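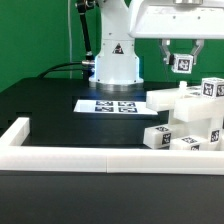

Birkness Marker Cube and Plate
Item no. 2334
Sold by Televari

The Birkness set is made for table work where a camera must find the position of small objects. It includes one white cube and one flat white plate. The plate is printed with four square markers in black and white, placed two by two. The cube carries a marker of the same kind of pattern.

Using it on your table
We recommend a dark, matte tabletop, like the black one in the photo. The white border of the plate is then easy to separate from the surface. A plain backdrop in one color, for example green, also helps, but it is not required. Please keep strong lamps away from the plate, or turn them to the side, so that the print does not reflect.

In the box
Marker cube
Marker plate
Spare marker labels, sheet of 20
Printed guide in English

Not included: tabletop, backdrop, building blocks, lighting and all other equipment.

Care
Wipe with a soft dry cloth. Do not use alcohol on the printed side. If a label on the cube has a scratch, remove it slowly from one corner and put a new one from the sheet.

Spare parts
Label sheet, item no. 610
Plate only, item no. 616

Questions before you order? Write to Oksana Koval at the Televari sales desk. Please give the item number in your message. For orders to schools, ask for Ibsa Tamiru.

Page updated 5 December 2023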